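3.2 Incomplete returns and the handling of small parts

The lending records described in Section 3.1 show when an item left the library and when it came back. They say much less about the state in which it came back. This section considers sets that were returned with one or more parts missing, and the practices used at the two branches, Drondeveck and Zarkach, to deal with them. The records cover 2,030 loans made to 358 households over 18 months. Loans to nurseries and childminders are excluded, as these were made under a separate agreement with a longer loan period.

For the purposes of the study, a return was treated as incomplete when the part count entered at the desk was lower than the count entered when the set was issued. Damage to packaging was not included. Nor were missing instruction leaflets, which both branches replaced from a master copy without making an entry. Where a part was handed in later by the same household, the original entry was kept and a second line was added. The two lines were read together, and the loan was then counted as complete if the part arrived before the set had been issued to another borrower.

The branches recorded incomplete returns in different ways. At Drondeveck, the part count was checked while the borrower was still at the desk. At Zarkach, returned sets were placed on a trolley and checked at the end of the session. The Zarkach method shortened the queue, especially on the afternoons when the branch also ran its story group, but it meant that a borrower usually learned of a missing part by letter. Staff at Zarkach reported that many of these letters went unanswered. The original letter, written when the service still charged for lost items, asked for payment in its first line. It was replaced in January with a shorter text that asked the household to look for the part and bring it in at the next visit, with no mention of a charge.

Sets were stored in drawstring bags at both branches until the Sinevov branch closed and its shelving was divided between them. After that, Drondeveck moved its construction and threading sets into lidded trays. The trays took up more room, and 60 sets were withdrawn from open display as a result and kept in the back store, where borrowers could request them from a printed list. This change falls within the study period and affects the comparison between branches, since sets that were not on display were borrowed less often by new members.
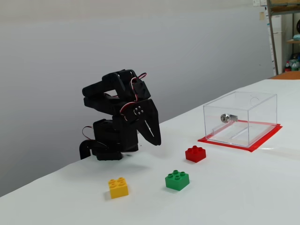

Construction sets present a particular difficulty for any count carried out by hand. Many are made up of parts that differ only in colour or length, and a borrower who owns a similar set at home may return the right number of parts but not the right ones. The desk sheets used in the first part of the study gave a single total for each set, so that an exchange of this kind left no trace. The revised sheets listed parts by colour. Toy building bricks lend themselves to this treatment: the three in Figure 2, set out on a white table, are each of a different colour and would be entered on three separate lines. Staff found that a plain, pale surface made the check easier, and Drondeveck later covered its returns desk with white board for this purpose. The same approach was of little use for wooden train track, where the pieces are of one colour and the differences in curve are slight. For these sets the branches went back to a single total, with a drawing of each type of piece on the lid.

Threading sets and lacing cards raised a further question. Laces wear out in ordinary use, and several were thrown away by households who took them to be beyond repair. Under the rules in force at the start of the study, a worn lace that had been thrown away was a missing part, while a worn lace that had been returned was not. The lending agreement was amended to treat laces as consumable, and the earlier entries were recoded to match. Jigsaws were left under the original rule. A jigsaw with one piece missing could still be lent if the lid was marked, and both branches kept a shelf of marked puzzles, which some families preferred to the newer stock on account of the larger pieces.

The lending agreement itself was available in four languages at Zarkach and in two at Drondeveck. Neither branch had a translated version of the part list that went home inside the lid. Borrowers who did not read the main language were therefore able to check the terms of the loan but not the contents of the set. A picture list was drawn up using the Bergmann catalogue software and tested on the farm and kitchen sets, but it reached the shelves too late in the study for its effect on returns to be measured.

Two limits on the records should be noted. First, counts made at issue were not repeated by a second member of staff, and an error at that point would appear later as a loss by the household. Second, the Zarkach sheets for the summer session were copied out again after the originals were damaged by a leak in the store, and the copies do not show corrections. The sheets as used here are those held by the service on 26/06/2018. Later entries, including parts handed in after that date, are not reflected in the tables in Section 4.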